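Tolline gallery: planning the gear for towel and basket work

Posted December 2, 2022

We've wanted to put up a proper gallery for ages, and now that the equipment plan for next year is nearly settled there's finally something to hang it on! Tolline is our folding project at the Semosdale workshop, and the whole thing lives or dies on whether we buy the right bits in the right order. Fabric is wonderfully awkward stuff. It slumps, it twists, it hides its own corners, and every dollar we put into fingertips and linkages shows up sooner or later in how well a fold gets held.

The budget has three lines for now: hand-held grippers, spare parts, and the boring-but-lovely pile of cloths and baskets. Grippers take the biggest share by a long way. Spares were an afterthought in the first draft, and I'm so glad we went back and gave them their own line (fingertip pads especially, please keep asking for more pads).
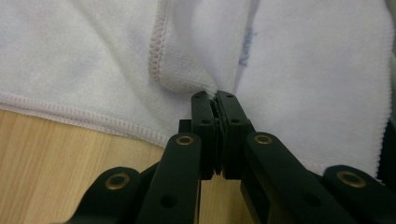
Fingertips closed on a fold of white microfibre towel. Brass bushings at the pivots.

Bushings are priced in the Prelletti quote by the bag, 20 to a bag, and we've pencilled in a few bags. The pads come separately and take 17 days to arrive, so they go on the first order along with the fasteners. I'd love a second colour of towel as well, something dark, to see how the team gets on with seams that are harder to pick out.

Cloths are the cheap and cheerful end of the list. We've allowed for 130 pieces in mixed sizes, plain and printed, thick and thin, and the Jaidee catalogue has nearly everything we want in the one place.

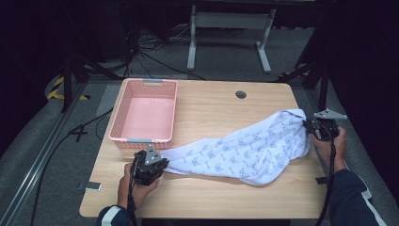 The other big question is how many stations to fit out. Two grippers per station is the rule, one for each hand, and then a desk, a basket and enough cable to reach without tugging. Cable always gets under-ordered! We've gone for longer lengths this time, and put 90 dollars aside for clips and floor covers at each station.

Final numbers go in by April. More pictures to come once the first boxes are open.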